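6 Oct 2021

Up before the alarm again. Rain had stopped but the gutter over the back door was still dripping, so I put the bucket under it and left it for another day. Toast, then the bus to Taltmont to see the bank about Mum's account. They wanted the form I posted in March. I had kept a copy, which saved an argument. The balance was 1,047 pounds and they will close it and send a cheque.

Had soup at Nghiêm afterwards. The lunch price has gone up and they have taken the window seats out. Read three chapters of the library book, which is overdue.
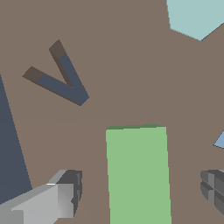

Blue V shape on a plain brown surface.

Walked home by the canal. Met Maëlle Girard near the lock. She has sold the house and moves in five weeks, to be nearer her sister. I said I would take the tomato pots and the long ladder, and she wants ten pounds for the ladder. Must ask next door if I can borrow the trailer.

Rang the boiler people at four. Still no part. They gave me another reference, 551, and said to quote it next time.

Leeks and potatoes for tea. Moved the dahlias into the shed before dark and wrote to Peter's school about the coat. Knee bad on the stairs. Bed at ten.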